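Why does a place have a border?

Have you ever crossed a border? Perhaps you sat in a car and saw a sign with a new name on it, and the trees after the sign looked the same as the trees before. So where was the border? This is a question for geography, the subject that studies places and how people live in them.

A border is a line that people have agreed on. On one side, one group makes the rules. On the other side, another group makes them. There are borders between countries, but also between towns, between schoolyards and even between two gardens.

Some borders follow something in nature. A river is good for this, and so is a row of mountains, for everyone can see them. But rivers can move! When the water takes away soil on one bank and leaves it on the other, the people living there must talk again about where the line goes.

Other borders are straight lines, drawn with a ruler on a map. Sometimes the person with the ruler had never visited the place. Then it could happen that a village was cut in two, and that cousins suddenly lived in different countries.

Let us think of a small town and call it Kusville. It has roughly 1000 people, and next to it lies Forsberg. Between them is a field with a pond. Both towns want the pond, because children swim there in July. Who shall have it?

Margit Eide teaches geography and has used this question with her class of 15 pupils. One group gave the pond to Kusville. One group put the line through the middle of the water. Ylva, who was in the last group, asked why the towns could not share it — and real places sometimes do this.

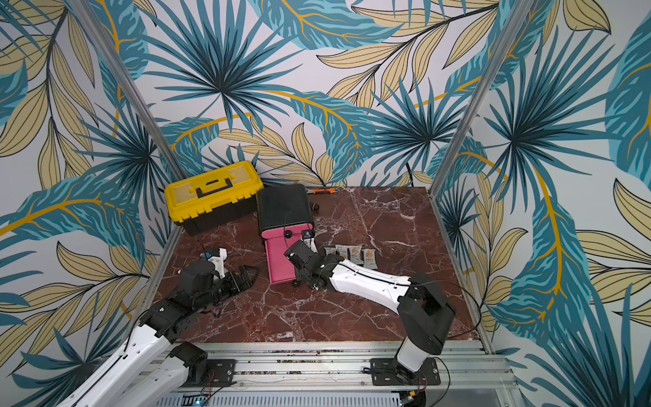

A toolbox with a yellow lid, on a marble tabletop.

You do not always need a fence to feel a border. Think of your own room. Maybe you share it with a sister, and each of you knows exactly which part of the floor is yours. Geographers have a word for this: territory. It means a space that somebody feels is theirs, or looks after, or wants to control.

Try it yourself! Draw a map of your school at break time. Where do the oldest children stand? Where do the youngest play? Colour each area, and then ask a friend to draw the same map without looking at yours. Put the two maps side by side and look for the places where your lines are different.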